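Skellico two-tier dish rack: a review by someone who has washed up too much

Posted 23/11/2020

I have no dishwasher. I have a sink, a bit of counter and a household that uses a clean glass for every mouthful of water. So when the old plastic rack finally cracked in September, I did what any grown adult does and read 173 customer opinions on draining before buying the Skellico two-tier. The runner-up was the Cakis, ruled out on the grounds that it came only in beige.

Assembly took 20 minutes, most of it spent working out which side frame was left. The instructions are a single drawing with arrows. The parts go together with small screws, and I'd suggest leaving them all a bit loose until the whole thing is standing up. I didn't, and had to undo 2 of them and start again, with some colourful language.

The frame is aluminium tubing and weighs next to nothing, so I expected it to skate about the bench. The little rubber feet are better than they look - they're black, they're stubby and they grip. 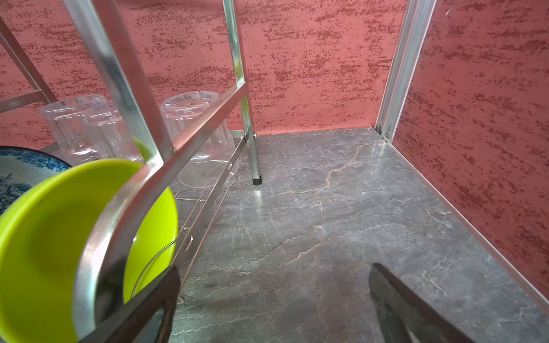
Cups on the top shelf, upside down, with a foot doing its job on the benchtop.

Plastic cups are fine up there. Stemware I wouldn't try, having met my family. The wire is thin and widely spaced enough that anything with a narrow base is going to lean on its neighbour like the last guests at a wedding.

Plates are where the rack earns its money. Big ones stand on edge on the upper shelf and stay more or less where you put them, though a deep plate wants a generous gap beside it. Cereal-sized bowls go on their sides along the bottom. My old Tamiru could manage plates or bowls and sulked if asked for both.

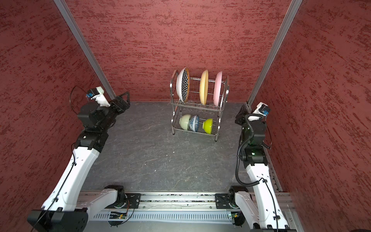 What I'd change

The finish, for a start. Shiny silver tubing is lovely for a day, after which it becomes a record of every fingerprint in the house. It wipes off, if you're the wiping kind.

There's also no drip tray in the box. Skellico will sell you one separately, naturally. I'm using an old Fetano baking tray, which fits badly and costs nothing.

And it's tall. Measure under your cupboards before you order. I measured after, and got away with it by over a centimetre.

Four stars. I'd buy it again, and I'd do the screws up last.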